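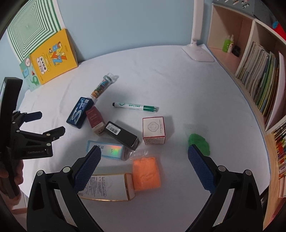 According to Ekpo, the result could not be published with the second condition in it, and there would be no paper worth reading without it. The message arrived at four in the afternoon. It had no greeting.

I read it twice and opened the table again.

The method was simple enough to state in a paragraph. We recorded people picking things up off a table with hand-held grippers: tubes, boxes, pens, modeling clay, whatever would go between two fingers. A policy was trained on the recordings and then run on an arm at Hestcombe, in a room it had never been shown. Condition one used the demonstrations as recorded. Condition two used the same demonstrations with the hesitations removed. A hesitation was any stretch in which the fingers were open, within a few centimeters of an object, and not closing.

The training set held 2000 demonstrations. I had written the script that cut them, and it had taken me an afternoon. The cut versions were shorter and looked very good on playback. Every reach went straight in.

On the arm, condition two was faster and worse. It dropped boxes. It pressed clay flat against the table and lifted away with nothing. Condition one would come down over an object, stop, shift a little to one side, and then close. It failed on 7 of the 258 test grasps. I did not put the figure for condition two in the abstract.

Ekpo's objection was to the definition. A hesitation, the second message said, was a label I had applied after the fact to a signal I did not understand. If the pauses carried information, they were part of the grasp, and I had run an ablation on the grasp and called it cleaning.

I wrote back that this was the finding.

The reply took nine minutes. It was a finding, Ekpo agreed, if I could say what the information was.

I could not. I stayed at my desk and went through the raw recordings at quarter speed. The Pirnix viewer draws finger width as a gray line under the video, and I had spent most of the autumn looking only at the line. Now I covered it with a strip of paper taped to the monitor and watched the hands.

By evening I had sorted the pauses into two piles. In the first, the gripper stopped and the wrist turned by a degree or two before the fingers moved again. These were corrections. The policy could plausibly learn from them, and a reviewer would accept it.

In the second pile nothing turned. The fingers hung open above the object and stayed there, and then they closed along the same line they would have taken anyway. I measured it. The paths before and after the pause could be joined with no visible seam.

I retrained with only the first pile restored and left it running overnight. The arm improved, though it still dropped boxes. On Sunday I restored the second pile as well and the drops went back to where they had been in condition one.

I ran it again with a different seed. I checked the frame alignment, the latency compensation, and the version of the Tindlow controller on the arm, which had not changed since November. I sent Ekpo both plots with the axes labeled and no comment.

The phone rang this time. Ekpo wanted to know how long the second kind of pause lasted.

I said it varied by operator.

"And within an operator?"

I scrolled down. Within an operator it hardly varied at all. I read the values out one after another, and on the other end I could hear them being typed in.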